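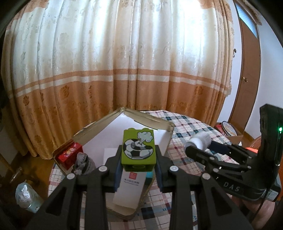
4. Packing the keepsake tin

4.1 Scope

This section covers the packing of small mixed items (printed blocks, small boxes, cards, soft pieces) into the Pudetti hinged-lid tin. It applies to the rectangular tin with the one-piece lid. For the round tin with the lift-off lid, see Section 5. For labels and the contents sheet, see Section 6.

The tin is intended for dry, light objects. It is not airtight, and it is not a substitute for a locked box.

4.2 What you need

– The tin, with the lid hinge undamaged
– Plain white paper for the lining, at least two sheets
– A dry, lint-free cloth
– One or more soft pieces for filling space (a folded cloth, a sock, a piece of fleece)
– The items to be packed
– The contents sheet supplied with the tin

Scissors are needed only if the lining paper has not been cut to size.

4.3 Choosing a work surface

A bed is an acceptable surface. Small parts dropped on a quilt do not roll far, and the base of the tin will not be scratched. A patterned quilt makes small colored items harder to find, so spread a plain towel in front of the tin if you are handling anything smaller than a coin.

1. Pull the quilt flat. Remove folds from the area under the tin.
2. Place the tin with the hinge side facing away from you.
3. Open the lid fully and let it lean back. If there is a curtain or wall behind the tin, leave enough space for the lid to tilt without being pushed forward.
4. Press lightly on each corner of the tin. If it rocks, move it to a firmer part of the mattress.

CAUTION: The rim of the tin is rolled metal. On older tins the roll may have opened at the corners. Run the cloth along the rim before using bare fingers. If the cloth catches, do not use the tin.

NOTE: The golden finish on the rim shows fingerprints. This has no effect on use. Wipe with a dry cloth only. Metal polish removes the finish.

4.4 Lining the tin

5. Wipe the inside of the tin and the inside of the lid.
6. Lay the first sheet of paper across the bottom and up the two long sides.
7. Lay the second sheet across the short sides, overlapping the first.
8. Press the paper into the corners with the side of your thumb. Do not use a fingernail, as the paper tears easily at the fold.
9. Trim or fold any paper that stands above the rim. Paper caught under the lid will prevent it from closing evenly.

Tape is not required. Tape left in a closed tin over a summer tends to leave residue on both the paper and the metal.

4.5 Order of packing

Pack from the corners toward the middle. The corners are the only places where an item is supported on two sides, and they should be used for small boxes.

10. Place the first small box in a rear or front corner with one face flat against the wall of the tin. If the box has a picture on it, turn the picture toward the center so it can be identified without removing it.
11. Place a soft piece directly beside the box. Let it lean against the inner wall. It does not need to be folded neatly; a crumpled piece grips better than a flat one.
12. Add printed blocks and other shaped pieces next. Hold each block by its two sides and lower it straight down.
13. Add small loose items in the gaps between blocks.
14. Place cards and paper packages last, standing on edge where the height of the tin permits.

CAUTION: Blocks with a scalloped or puzzle-like edge must not be pushed against a card or a paper package. The edge will mark the paper under light pressure. Put a soft piece between them.

Some blocks have an oval recess in one face. Do not store pins, beads or other very small parts in the recess. They fall out when the tin is tipped.

NOTE: Printed faces rub against one another. Where two blocks with cartoon prints are stored together, place them back to back or separate them with a strip of lining paper.

4.6 Cards and paper packages

Check each paper package before packing. A card with a printed seal or a line of text should be placed so that the print faces the user when the lid is open. If the text is in a language that other members of the household do not read, write a short translation on the contents sheet. Do not write on the card.

Cards taller than the tin may be laid flat on top of the other items. Do not bend them to fit.

4.7 Weight and closing

The packed tin should weigh no more than 2 pounds. Above that weight the hinge is under strain when the tin is lifted by one end.

15. Look across the top of the tin at rim height. Nothing should stand above the rim.
16. Lower the lid slowly with one hand on each side.
17. Stop if you feel resistance. Open the lid, find the item that is standing too high, and lay it down.
18. Press the lid at both front corners until it sits level.
19. Turn the tin a quarter turn and back. A slight movement of the contents is normal. If a block knocks against the metal, add another soft piece.

CAUTION: Do not close the lid by pressing on its center. The panel is thin and will dent.

4.8 Storage

Keep the tin indoors, away from radiators and outside walls. Up to two tins of the same size may be stacked. Put the heavier one at the bottom.

In damp rooms, open the tin once in February and once after the summer, and replace the lining if it feels soft or shows spots. Let the contents air on a towel for an hour before repacking. Soft pieces should be washed and fully dried before they go back in.

4.9 Common faults

Lid does not sit level – Paper is caught at the hinge. Open, refold the lining and close again.

Lid falls forward while packing – The tin is too close to the curtain or wall, or the mattress is sloping toward you. Move the tin.

Lining slides when items are removed – The sheet is too short. It should reach the rim on both sides.

Marks on cards – A block has shifted. Repack with a soft piece between the block and the card.

Small item cannot be found – Lift out the soft pieces first and shake them over the towel. Items lodge in the folds more often than under the lining.

Replacement lining sheets are sold in packs of 8 and fit both the Kamville and the Duvgate sizes. The Chala size requires the sheets to be trimmed along one long side.

Section revised September 2026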